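How to pair a Bluetooth keyboard with a tablet (and make it stay paired)

By Sheyla Ríos
3 Nov 2023

Pairing a keyboard is supposed to take less time than boiling an egg. I have done it with the Loltura folding keyboard on four tablets now, and on two of them I could have poached, scrambled and eaten the egg first. These steps work for the Loltura and for most small keyboards of its kind. Key names differ a little between makers, so keep the leaflet to hand if you haven't already thrown it out with the box.

What you need

The keyboard, charged. The tablet, also charged. A USB cable for the keyboard, which will be the one type of cable you don't own.

Step 1: Charge it properly

Plug the keyboard in until the light goes green. The Loltura arrives with just enough charge to switch itself on and raise your hopes. If you try to pair it at this point it will appear in the list, accept your tap and die.

Step 2: Turn off everything it used to know

If the keyboard is second-hand, or came from a drawer, it may still be loyal to its last owner. Hold Fn and Esc together until the light flashes red, then let go. Switch off Bluetooth on any phone or laptop it has been paired with before. I spent an evening typing search terms into my old Gorkine tablet, which was face down in another room and taking it all in without complaint.

Step 3: Put the keyboard in pairing mode

Hold Fn and C until the light blinks blue. A slow blink means it is looking for something it already knows. You want the fast one. You then have 173 seconds, according to the leaflet, a figure somebody must have fought for.

Step 4: Find it on the tablet

Open Settings, then Bluetooth, and wait. Don't be surprised if the keyboard shows up as a string of letters instead of its name. On my tablet it was "LT-82" for a minute before it remembered who it was. Tap it once. Tapping it again cancels the first tap.

If you are asked for a code, type it on the keyboard and press Enter. Everyone forgets Enter.

Step 5: Set the layout

Press Shift and 2. If you get an @ where your keycap shows a quotation mark, the tablet thinks you are American. Go to Settings, Language, Physical keyboard and choose English (UK). If your surname has an accent in it, as mine does, add a second layout while you're there. A colleague called Đỗ has given up on this and pastes his from a note.

Step 6: Test it somewhere harmless

Open a blank note and type a full paragraph, then leave the keyboard alone until it goes to sleep. Press any key to wake it. The first letter usually goes missing, so make it one you don't need.
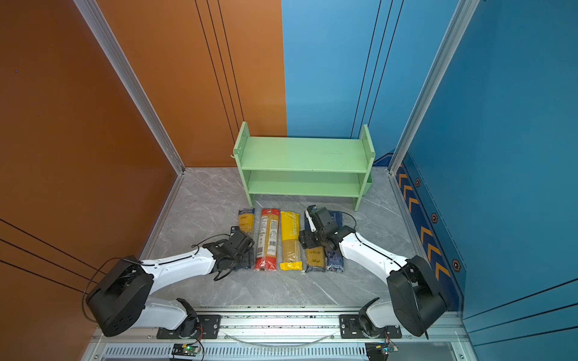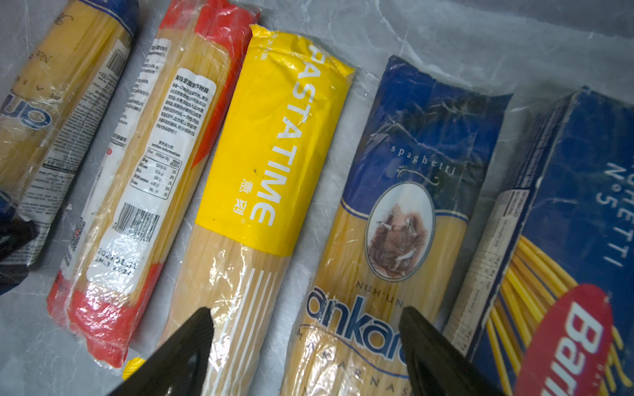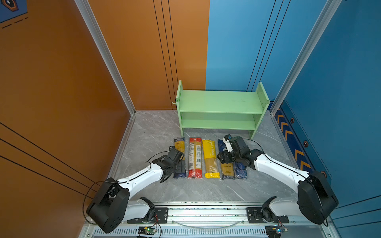
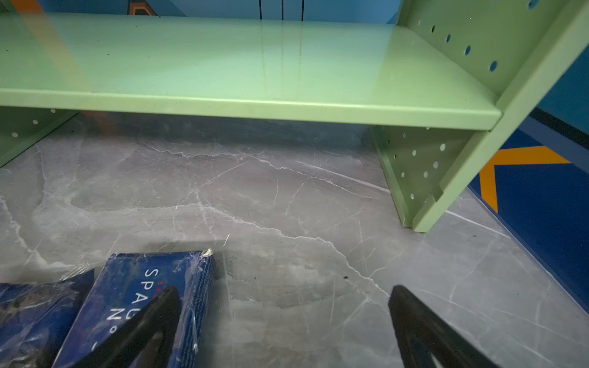 Step 7: Stop it dropping out

If the connection keeps failing, turn off battery saver on the tablet before you blame the keyboard. On the Gorkine it's under Power, then Background devices, then a switch with a leaf on it. Move the keyboard away from any USB 3 hub as well. Mine sat beside one for all of April and dropped every third word.

If none of it helps

Tap Forget This Device, restart the tablet and go back to Step 2. Loltura's help line in Brarcombe will tell you to do the same, after some music. Their battery is rated for 2,000 charges, so you do at least have time for another go.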